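Projects > Smart Farming > Student reports > Soil moisture sensing at Cheema

Last updated: December

Watering by Sensor: A Low-Cost Soil Moisture Network for a Leek and Brassica Farm

Adaeze Jibrin and Kausar Kazmi

1. Background

Cheema is a vegetable farm growing leeks, cabbages and kale on land that slopes down to a brook. The upper beds drain quickly and the lower ones stay damp for days after rain. Until this project all the beds were watered on the same timer, set by hand in spring and changed a few times over the summer. The grower told us that the lower leeks often showed rot at the base and the upper cabbages were often small.

Our aim was to find out whether a set of cheap sensors could show the difference between the beds clearly enough to water them separately. We did not try to automate the valves. The farm wanted a person to make that decision, at least for the first season.

2. Equipment

We used 40 capacitive moisture probes, each connected to a small battery-powered radio board. The boards send a reading to a gateway in the packing shed, which passes it to a database we called Winodby. The grower sees the results on a web page, with each bed coloured from dry to wet.

The housings were the hardest part to get right. Our first version was a food tub with a cable gland in the lid, and several let in water within a fortnight. The second version, Tunix, has a printed body with a rubber seal and hangs upside down from a stake so that water runs away from the join. None of the Tunix housings leaked during the trial, although one was hit by a hoe.

3. Calibration

Capacitive probes do not measure water directly, and the reading depends on the soil. We took samples from the top, middle and bottom of the slope, weighed them, dried them in an oven and weighed them again. This gave us three calibration curves. The bottom soil has much more clay in it, and using the top curve there made the ground look drier than it was.

We also found that a probe pushed in at an angle often left a gap along one side and read low. After that we cut a slot with a flat bar first and firmed the soil back by hand.

4. Results

The gateway stored 1,921 sets of hourly readings. Of these, 123 were missing data from one or more probes, mostly during a spell when the shed power was switched off at night. We left those sets out of the averages.

The lower beds stayed above the grower's watering threshold for most of the trial. The upper beds dropped below it between waterings, usually by mid-afternoon on dry days. From the second month the grower split the timer into two zones using our page, and the upper beds then spent less time below the threshold. We cannot say what this did to the crop, as the planting dates were different in each zone.

Radio range was up to 40 metres through full-grown kale, a good deal less than in the open. We moved the gateway aerial to the shed roof to make up for it.

5. Problems and limits

The probes at the ends of the rows were knocked about by the tractor and had to be put back twice. Battery life was shorter than we had worked out, mainly because boards with a weak signal kept resending. We only covered one season and one farm, and the calibration would have to be repeated anywhere else.

The web page was also too slow on the grower's phone. Kausar rewrote it to load the latest reading first and the history afterwards.

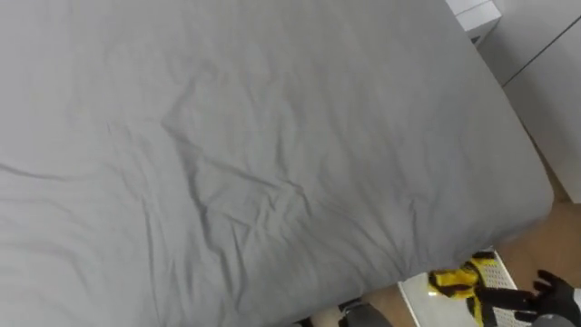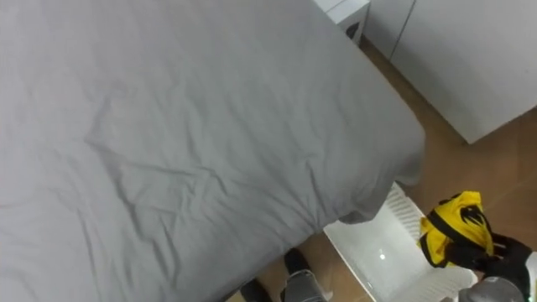
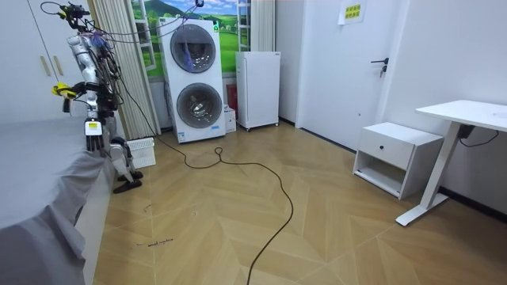
6. Next steps

The next group could fit a flow meter to each zone so that water use can be compared properly. We would also like to try a deeper probe for the leeks, as ours only reached the top layer of soil. The Prerport, a handheld reader Adaeze built for checking a probe in the field, needs a screen that can be read in sunlight and a better clip for the cable.

The housing drawings, calibration tables and board code have been left with the department, along with the spare probes.

3 comments | 16 shares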